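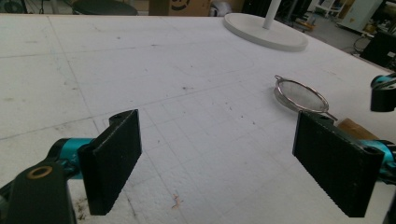
Emploi industriel : Prascombe garde le rythme malgré la baisse des commandes

L'emploi dans l'industrie a encore progressé au troisième trimestre dans le bassin de Prascombe, selon la note de conjoncture publiée par l'Observatoire économique local. Le secteur compte désormais 3120 salariés, soit 111 de plus que trois mois avant. C'est la cinquième hausse consécutive.

Les carnets de commandes montrent pourtant une image moins favorable. Parmi les entreprises interrogées, 64 déclarent un recul des commandes venues de l'étranger, contre 60 au trimestre précédent. La demande intérieure reste stable, portée surtout par le bâtiment et l'agroalimentaire.

« Les entreprises gardent leur personnel parce qu'elles ont eu beaucoup de peine à le recruter », explique Nanna Kárason, économiste et auteure de la note. Elle n'attend pas de licenciements avant l'hiver, mais elle prévoit moins d'embauches.
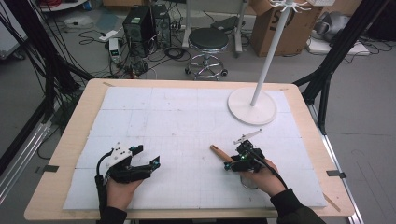
Chez Besson, fabricant de pompes installé dans la zone de Ferard, la direction a déjà reporté l'ouverture d'une deuxième ligne. « Nous attendons de voir les prix de l'énergie – et aussi la décision des banques », indique le directeur, Kalevi Heiskanen.

Les salaires, eux, augmentent un peu plus vite que les prix pour la première fois depuis deux ans. La prochaine note est attendue en décembre.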